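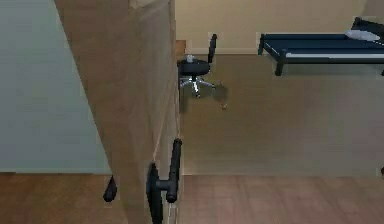
*Door with black lever handle, partly open.*

**Turnville Damp and Draughts Scheme -- progress report to the Conosum Fund, second period**

This report covers the work done since the last one in April. It follows the headings in the grant agreement, except that training and publicity are taken together because there was little to say about either on its own.

## Where we are

The scheme offers a free home visit to any household in Turnville or Kekberg with damp, mould or cold rooms. After the visit the household gets a written sheet setting out what was found and what could be done about it, and small repairs are carried out under the grant where the landlord or owner agrees.

We finished 15 homes in this period. Most were in the terraces behind the old Garg works, where the houses have solid walls and were last improved when the works was still open. Two homes were in Kekberg. That is fewer than we wanted from Kekberg, and the section on referrals below explains what we are doing about it.

The commonest faults were the same as before:

- extractor fans that were missing, blocked with dust or switched off at the isolator
- gutters leaking at the joints and soaking the wall underneath
- furniture pushed hard against outside walls
- trickle vents painted shut

Rising damp was suspected by a good many households before we came. We found only one wall where the ground level outside had been built up above the damp course. The owner has agreed to dig the flower bed back, and we will take meter readings again once the wall has had a winter to dry.

## Repairs

Gutter work took longer than planned. The long dry spell helped with access, but it also meant leaks could not be seen, and on several houses we ended up running a hose along the gutter to find the joint. We would plan for this in future and put the gutter visits into the wetter months.

Fans have gone better. We changed to a quieter model that runs slowly all the time and speeds up when the air is moist. Tenants had been turning off the older type because of the noise at night. The new fans cost more to buy, but the fitting time is the same and so far we have had no requests to take one out.

Door undercuts were added to the repair list part way through the period. A bathroom fan cannot pull much air if the door fits tightly to the floor, and in homes where new flooring has been laid over the old, the gap has often gone. Trimming a door is a short job. It does need the door taken off and somewhere to saw it, which in a terrace usually means the pavement.

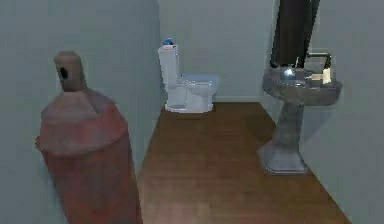

We also looked again at how we advise people on drying clothes. The first version of the sheet told households to dry outdoors, and this was no use to anyone in a flat. The new version suggests one room with the door shut, the window open a little and the fan running. It also gives the likely running cost of a dehumidifier, which was the question we were asked most often.

## Referrals

Referrals came mainly from the health centre and the housing office. The health centre sends us families with young children and people with chest complaints, and these visits have been given priority. The wait for a first visit is now two weeks for priority cases and nine for everybody else. Nine is too long. It was five at the time of the last report, and the rise is due to the gutter work and a van that was off the road for most of a month.

For Kekberg, we have moved our drop-in from the library to the post office, on pension mornings. The library session was quiet. The post office has only run twice so far, but it has already brought in more names than the library did all spring.

## Money

Spending is slightly under budget. The underspend is mostly on materials, where the Garg side of town needed less plaster than we allowed for. Van repairs went the other way. We ask the Fund's permission to move £2,000 from materials to transport, so that we can hire a vehicle if the van fails again before the end of the grant. This would leave enough for the fans still on order. The full figures are on the sheet sent with this report.

## Training and publicity

Both surveyors completed the refresher course on moisture meters. One thing that came out of it was that our older pin meter was reading high on foil-backed wallpaper. We have gone back over the earlier sheets and corrected one of them -- the household has been told, and no repair had been done on the strength of it.

A leaflet went out with the rent statements. The Conosum name is on the back, as agreed. The second print run will be in larger type after several people said they could not read the phone number.

## Next period

- bring the ordinary wait down to five weeks or less
- return to the first group of homes for winter readings
- settle access to the shared roof at Kekberg, where three owners still have to sign
- fit the remaining fans, subject to delivery

We would welcome a visit from the Fund at any time. Early evening is best if you would like to speak to households, as most are out at work during the day.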